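Can a machine clear up after lunch yet?

Faizal Nair has spent much of his working life on the question of whether a machine can be trusted with a chore. He worked on warehouse equipment at Leltberg for years before moving to Brirow, a small company that wants to sell tidying robots to cafes, break rooms and, in time, private homes. I asked him how close that is.

"For a home, not close," he said. "For a break room with one kind of trash and a table that never moves, closer than people think."

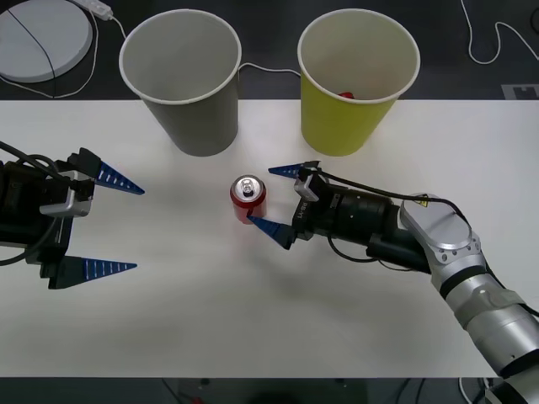

Nair prefers small jobs to impressive ones. A customer once asked him for a robot that would clean a whole kitchen, and he talked the man down to clearing one counter. Even that, he said, is a long list of separate skills. A soda can standing upright on a bare white table is about as friendly as an object gets, and a gripper still has to come in with one finger on each side of it without knocking it over. "Your hand does that while you're talking to someone," he said. "We have to work for it."

He is careful with success rates. In February his team ran a test of 50 pickups on a single table and had 19 failures. Most were dull: a grip a little too high, a can that rolled. He said he learned more from those than from any demo.

I asked why anyone would pay for a machine that fails that often. He said they wouldn't, and that Brirow has not sold one for this work.
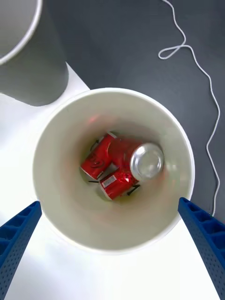

Ridwan Nasution takes a harder line. Getting trash into a bin is the easy part, he told me, and the companies talk about it so much that customers forget to ask who empties the bin, who wipes up the spill and who comes out when the arm stops at seven in the evening. He would put the money into a dishwasher and another pair of hands on the lunch shift.

Nair did not argue much when I passed this on. "He's right about the spill," he said. "A wet table is a different job."

Where the two part ways is on shop-floor work. Nair thinks sorting and bin loading will be common in small shops well before anyone has a robot in the kitchen. He pointed to Pasaribu, a parts supplier where the same 28 items come down the same bench all day.

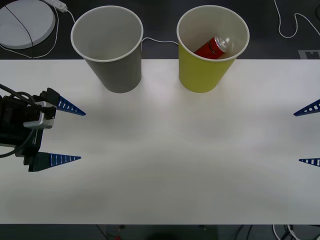 A bench like that can be arranged to suit the machine. The containers go in the same spots every morning and the lighting stays put. In a house, he said, someone moves the chair, the dog walks through and there is a sock on the floor.

Price is the other problem. Nair would like to see a tabletop unit for $2000, and he does not expect to get there soon. His own kitchen has no robot in it. He does the dishes by hand, usually after the news.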